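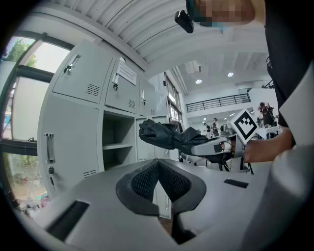 4. Setting the storm alert thresholds

The Ditden weather station leaves the factory with all alerts turned off. Set the thresholds after the wind and rain sensors have been mounted and leveled (Section 3).

4.1 Wind alert

1. Press and hold MENU until the display shows SETUP.
2. Scroll to WIND and press ENTER.
3. Select GUST or MEAN. GUST reacts to the highest single reading. MEAN uses the average over the last 2 minutes.
4. Enter the threshold with the arrow keys. The highest value accepted is 149 mph.
5. Press ENTER to store the value. The unit beeps once.

Note: If the station is on a roof, use MEAN. Gusts near chimneys and parapets cause false alerts.

4.2 Lightning alert

1. From SETUP, scroll to STRIKE and press ENTER.
2. Set the distance at which the first warning is given.
3. Set the all-clear delay. The delay restarts each time a new strike is detected.
4. Press ENTER.

CAUTION: The strike detector does not sense every discharge. Go indoors when thunder is heard, whether or not the alert has sounded. Do not touch the mast, the sensor cable or the ground wire during a storm.

4.3 Flood float (optional)

The float switch plugs into port 2 on the base unit. Mount it upright in the drain or sump – a tilted float may stick.

1. Disconnect power from the base unit.
2. Push the plug in until it clicks, then tighten the collar by hand.
3. Restore power and wait for FLOAT OK.
4. Lift the float slowly. The alarm must sound before it reaches the upper stop.

If the display shows FLOAT ERR, check the plug for dirt and repeat from step 1. Stations sold under the Starnau name use a different plug and need the adapter cable.

4.4 Alert test

Run the test after any change to the thresholds, and again each March before the storm season. Select TEST in the SETUP menu. All enabled alerts sound in turn. The stored values are not changed by the test.

Ditden Weather Instruments | Manual corrections: Ladan Heydari, Technical Publications | All rights reserved | Back to top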